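Olus Help > Desktop computers > Memory

Which slots do I use first when the board has two banks of memory?

posted by jirkatance

Hello all. I got an older Dell workstation from an office that was closing, without memory. I bought four sticks from a used parts shop called Panurer and paid 54 for them. Now I opened the case and I see there is one group of slots on the left of the processor and another group on the right. I expected only one group. Must I fill one side first, or put two sticks on each side? I have no manual. The sticks are all same size and same type, ECC registered.

3 replies

blondal_pc

Two on each side is the usual way when there is one processor with slots on both sides. The processor talks to memory by channels, and on many of these boards the channels are divided between left and right. If you put all four on one side it can still start, but slower, or it gives a warning at the start screen. Look at the inside of the side cover, very often there is a sticker with the order. Start with the slots which have white tabs and the lowest numbers.

olus_user400

just try it, mine worked in any slot

tin_kettle3361

Please don't follow only the color of the tabs. On some boards all the tabs are white and then it tells you nothing. The numbers are printed on the board near the slots, very small, so take a good lamp. Disconnect the power cable first and hold the power button for a few seconds. Open the tabs fully, check the notch, and press both ends of the stick until the tabs close by themselves.

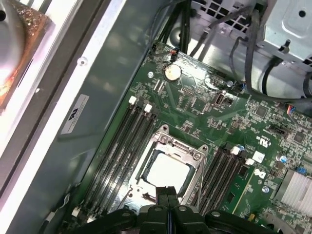 Should I change the coin battery at the same time?

If the computer forgets the date and time after it is unplugged, change it now, while the case is open. Write down your BIOS settings before, they can go back to default.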